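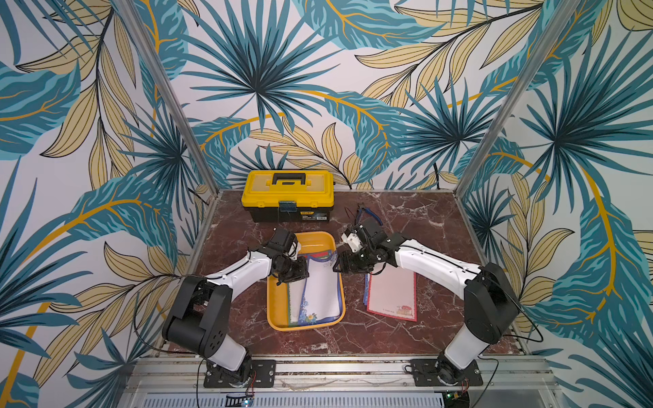 双臂组例会纪要(Zorkano 学生机器人社,August 第二次)

出席:Obinna Adebisi(主持)、Siv Hedlund、Alvar Strömberg、Remedios Echevarría。Arnout Baert 请假,书面意见由 Hedlund 代读。会议 16:10 开始。上次纪要无修改,通过。Adebisi 说明本次只讨论“信纸分拣”一项,Tikgate 校际赛的报名材料另行传阅。任务布局沿用现有方案:黄色托盘居中,信纸一叠放在盘内,一叠平放在托盘右侧桌面,工具箱和蓝柄钳子留在后方作为干扰物。Baert 书面提出移走钳子,理由是钳柄颜色与部分信纸边框接近,影响分割模型。表决结果为保留,比赛规则允许桌面存在无关物品,训练数据应与之一致。

1. 数据采集进度

Hedlund 报告:计划采集 200 条示教轨迹,现有 129 条通过检查。未通过的主要有两类,一类是一次夹起多张,一类是末端松开过早,纸张滑落后位置超出允许范围。前一类占多数。她建议不删除失败轨迹,单独建目录,标注失败时刻,供后续训练判别器使用。同意。

命名规则再次强调:操作者缩写在前,序号在后,中间用下划线。上周有人使用空格,导致转换脚本跳过整个文件夹,直到核对数量时才发现。Strömberg 已在脚本中加入检查,遇到不合规名称直接报错退出。

2. 双臂协同

Strömberg 报告左右臂在托盘上方的避让问题。目前两臂共用一块工作区,规划器把两个夹爪都按包围盒处理,余量偏大,经常在接近阶段停住等待。他试过缩小包围盒,等待减少,但在托盘右上角附近出现过一次轻微接触,无损坏。讨论后决定采用分时进入:左臂执行夹取时右臂保持在盘沿外侧,左臂抬升至安全高度后右臂方可进入。状态切换由 Trulance 调度模块发出,不再由各臂自行判断。

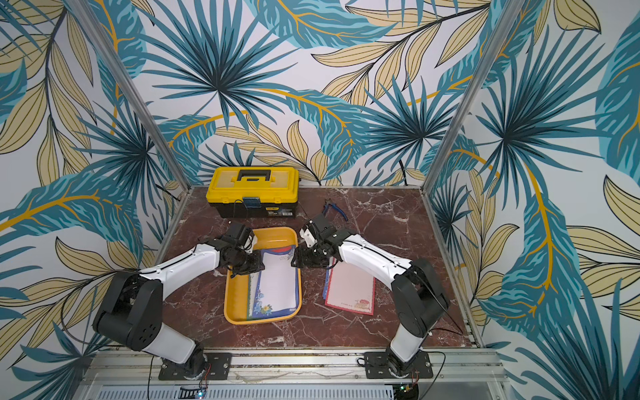 Echevarría 询问分时进入是否会拖长单次任务时间。Strömberg 答复会延长,但现阶段优先保证重复性,速度留到下一轮再调。Adebisi 要求记录每次等待的起止时间,写入日志,字段名由 Strömberg 定。

关于安全高度,现配置文件中左右两臂数值不同,原因不明。查提交记录,右臂数值为更换指尖时临时改动,未写说明。决定统一为左臂数值,改动者今后须填写提交说明。

3. 夹取薄纸

Echevarría 报告:单张信纸夹取的难点在于起始边。纸叠对齐时,夹爪从侧面进入容易连带下层;纸叠略有错开时成功率明显提高。她提出两种办法:

(a)先用一指轻压纸面并向内推,使上层纸拱起,再闭合夹爪;
(b)夹爪倾斜进入,只接触露出的纸边。

(a)对压力控制要求较高,现有关节电流反馈噪声偏大,低速时不可靠。(b)依赖视觉对纸边的定位。会议同意先做(b),(a)作为备选,由 Echevarría 在电流滤波完成后另行测试。

Hedlund 补充,信纸花色不同,对定位影响也不同。边框颜色与下层接近时,分割结果会把两张合并。她希望数据中各花色作为顶层纸的次数大致均衡,目前蓝边花纹偏多。同意,剩余轨迹按此安排。

4. 腕部相机

腕部视角的主要用途是最后一段接近时的纸边定位。固定视角分辨率不够,叠放纸张的边缘在该视角下难以区分。腕部画面的问题是手指自身遮挡,以及接近托盘时黄色盘面反光使自动曝光跳变。
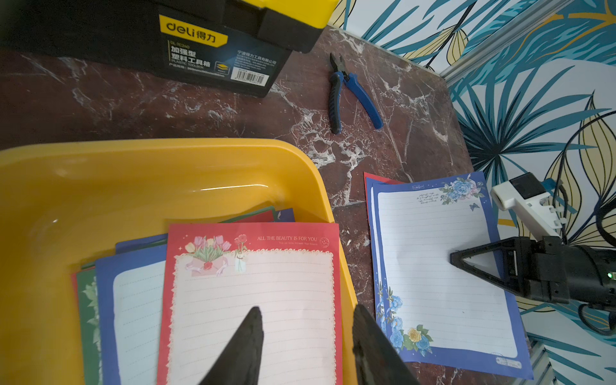 Strömberg 建议锁定曝光和白平衡,开机后统一标定一次。Hedlund 担心下午光线变化较大,锁定后偏暗。折中方案:每采集一批前重新标定,参数随数据一并保存。工具箱正面印有文字和条码,角点检测会在该处产生大量特征点,Echevarría 将为匹配步骤加掩膜,限定在桌面区域。

时间戳方面,固定相机与腕部相机仍有偏差,最大时达到 4 帧。暂以固定相机时钟为准,由 Zein 同步工具离线对齐。在线同步方案未定,Baert 书面意见中提到可用硬件触发,待其返校后说明接线方式。

5. 其他

走线:右臂底座附近线缆在大幅回转时有受拉情况,需重新留量并固定。Adebisi 负责,完成前右臂底座关节限速。

新成员培训:6 人报名,分两批。第一批由 Hedlund 带,内容为急停、回零和示教操作。未完成急停练习者不得单独上机。

6. 待办

Hedlund:补足剩余轨迹,整理失败目录。
Strömberg:分时进入逻辑,等待时间日志,安全高度统一。
Echevarría:倾斜进入夹取,特征掩膜。
Adebisi:线缆整理,报名材料传阅。
Baert:硬件触发说明。

备份问题未及讨论,移至下次。会议 17:25 结束。

记录:Siv Hedlund

最后更新:August
分享 6 评论 4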